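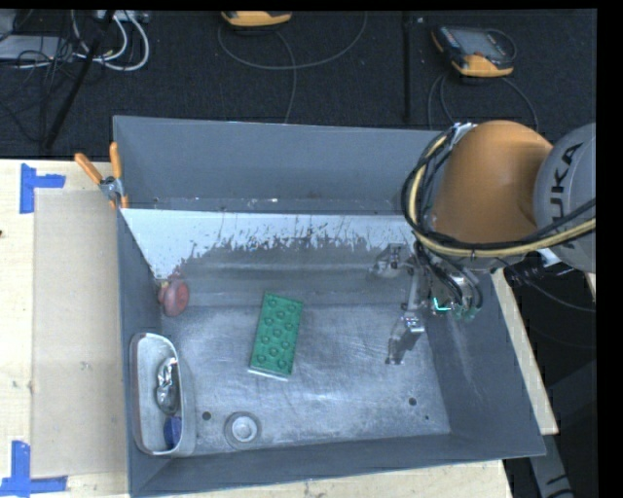 Picking from the metal bin: orange KUKA arm, gripper open, clamp on the rim.

Workshop tips: good habits for bin picking with a robot arm

These are the rules we keep at the bench in Stasmont. They are not a replacement for your risk assessment or for the manual of your arm. Please read those first.

The bin

Fix the bin before you teach any position. A spring clamp on the rim is enough for light parts, but check it by hand at the start of each shift. If the bin has moved even a little, teach the corner points again.

Mark places on the table with coloured tape. Pencil lines disappear in a few days. When you change the tape, remove all of the old one, otherwise the next person does not know which mark is valid.

A bare metal floor gives reflections. If your vision software finds parts where there are none, turn the lamp first and change the settings after. Lionel Perrin lost one full morning in May by doing it in the other order.

The arm

Test every new path in manual mode at reduced speed. We write the limit on the job card, and for us it is 700 mm per minute near the walls of the bin. Only the person who holds the pendant may start a movement.

Never put your hand in the bin while the drives are on, also when the arm stands still and the gripper is open. Press the stop, wait, then reach.

Hoses and cables on the arm need enough slack for the last axis to turn fully. Move it slowly to both ends and look at the loop. If it pulls or rubs, correct it before you continue.

The gripper

Wipe the finger tips with a dry cloth every 1,000 picks. Look for scratches on the inner side. We note the counter in the Ekar log book; the last change of tips was at 3,278.

Mixed parts

Begin with few objects and with different shapes. Seven is our maximum for a first trial. Soft or shiny things come later, when the hard blocks are picked without error.

Page revised 28 August 2026. The job card can be copied from the folder beside the door.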